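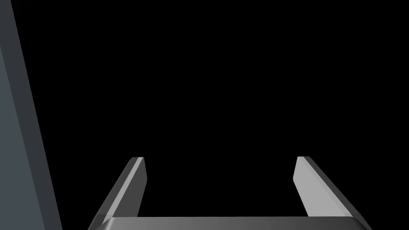
**Grevwood, May**

Fire door and escape route check, ground and first floor. Checked by Ronaldo Bastos, comments for Sivaprasad Iyer. Start 9.15 am.

## Ground floor

- [x] **Main entrance doors** - open fully, no key needed from inside. OK.
- [x] **Corridor door G2** - closes onto the latch from any angle. Gaps at head and sides under 4 mm.
- [ ] **Corridor door G3** - sticks on the floor at 30 degrees and stays there. Closer has been adjusted before and has no travel left. Replace closer, then check the bottom edge.
- [x] **Kitchen door** - smoke seal renewed by Akyol, sits flat. The old wedge was back under the door again. Removed.
- [ ] **Store cupboard** - "Keep locked" sign missing. Door was locked.
- [x] **Rear exit** - push bar works first time. Path outside clear to the gate.

## Stairs

- [x] Handrails firm on both flights.
- [ ] Nosing loose on the fourth step up, left side. Taped for now. Needs two screws, longer than the ones in there.
- [x] Clear width 1000 mm at the narrowest point, same as last time.
- [ ] Boxes of Pindico leaflets on the half landing. Moved to the office. Please ask people to stop leaving deliveries there.

## First floor

- [x] **Door F1** - OK.
- [ ] **Door F2** - top hinge has one screw missing and one turning in its hole. Door still shuts but drops slightly. Do this one first.
- [x] **Meeting room** - vision panel sound, beading tight.
- [x] **Emergency lights** - all came on with the test key. The one by F2 is dimmer than the rest and may not last the full duration test. Drutance have the battery on order.

## Alarm and paperwork

- [x] Call point tested at the foot of the stairs. Sounder by the rear exit read 75 dB with the doors shut.
- [x] Panel showed no faults after reset.
- [ ] Log book is full at page 96. New one needed before the next weekly test.

Still open from last time: G3 closer and the store cupboard sign. Will look at F2 again once the hinge is done - ring me if it gets worse before then.

R. Bastos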